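Why I no longer want a tour with every hour filled

By Lucian Mihăilă

My parents-in-law came back from a ten-day tour last year and could not tell me the name of the town where they slept on the fourth night. They had the printed program in a plastic folder, and my mother-in-law had to open it to answer. It was Wurnwood. They had been in a castle there, a glass workshop, a restaurant with a view and a museum of clocks, all between nine in the morning and six in the evening. She remembered the clocks.

I worked for 21 years in travel, first behind a counter and later writing programs of exactly this kind, so I am partly guilty. I know how such a page is made. You take a map, you draw a line, and then you look at every white space in the day as a problem to be solved. A free afternoon looks poor on paper. The client compares two offers, and the one with more lines seems to give more for the money. I have added a "short panoramic stop" to a program only so that Tuesday was not shorter than Wednesday.

My opinion today is that the private tour with guide, driver and meals should be sold with at least one third of its time empty, and that the empty part should be printed in the program with the same pride as the castles. I know that this sounds like asking people to pay for nothing. I will try to explain why I think they would be paying for the best part.

First, a person who travels gets tired in a way which is different from work. At work you know where the toilet is. In a new town every small thing asks for a decision, and a good guide takes some of these decisions from you, but he adds others: look here, listen now, remember this king. After two kings most of us stop listening and only nod. I have nodded through whole cathedrals.

Second, the places themselves suffer. Rirklow is a small town of 3,667 people, and on a normal morning in May three or four groups arrive on its square before ten. They all leave before lunch, for the reason that lunch is reserved somewhere else. The baker sells a little, the car park sells a lot. If the same visitors stayed until evening with no plan, they would need a chair, a soup, maybe a pair of socks. They would also see the square with the light on the other side, when it is much more beautiful than in the morning.

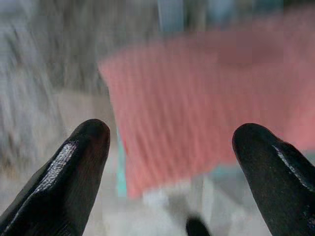 Page last changed: May 21, 2023

I must be fair to the companies. One of them, Sakalauskas, tried a slow program some years ago, with two full free days out of eight. It sold badly and they took it out after one season. A former colleague who worked on it told me that the clients who did go were very content, but that the telephone was ringing all winter with the same question: and what is included on day five? The answer was "your hotel and your breakfast", and at the other end there was silence.

So the difficulty is real. But I think it was presented in a wrong way. On the page the two days had only the words "at leisure", which everybody in the trade knows as the words for a day when the company has no idea. It would help to write something more. Give the client the name of a bench, a bus line, a swimming place, the hour when the market closes and the prices fall. Let the guide be reachable by telephone and otherwise let him go home to his family. A free day needs preparation too, only of another sort, and I believe 300 good words could do it.

There is also the objection of money, and I do not want to be romantic about it. Someone who has saved 700 euros for a long weekend, maybe the only one of the year, wants to see as much as possible, and I have no right to tell him that he should sit on a bench. For him the full program may be correct. My complaint is more with the expensive tours, where people who could easily come again are moved from door to door as if the country will be closed next week.

Last spring my wife and I went to Nustarari for six nights with one thing reserved, a boat. It was cancelled because of wind. We walked to the same café four times, and on the third time the owner brought the coffee without asking and corrected my pronunciation of the name of the town. I had been saying it wrong to clients since the beginning of my career - always with great confidence.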